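About Us

Hi, I'm Skye Semple, and I run Zelludard, a small language school for grown-ups who swore they'd never sit in a class again. I teach Finnish and Scots Gaelic, which is an odd pair, I know! My gran spoke one and I married into the other.

We started with four students and a borrowed whiteboard. Ten years on there are evening groups all week, a Saturday-free timetable (I like my weekends) and a reading club that has been stuck on the same detective novel since March.

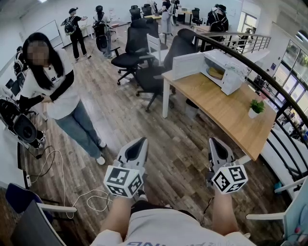

Wood-look planks underfoot, running on the diagonal.

Urho Heinonen teaches the upper Finnish groups and writes all our worksheets. He's strict about vowel length and very relaxed about everything else. Morven Swanson takes the Gaelic beginners – if you've never said a word of it, you'll be with her, and you'll be singing by the second lesson whether you planned to or not.

Groups are capped at nine. I tried bigger ones once and the quiet people just got quieter, so we went back. Lessons start at 6:30 in the evening and there's a break halfway through for coffee and, when Morven's been baking, oatcakes.
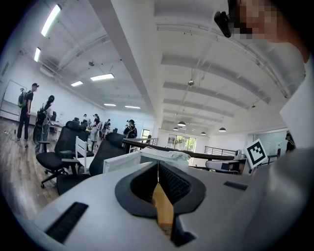 The big open-plan room, with its bright white ceiling.

You don't need to buy a textbook before you come. Your first lesson is free, and after that you can pay by the month or by the term. New beginner groups open in September and January, so drop me a line and tell me which language you're after – or both, if you're feeling brave!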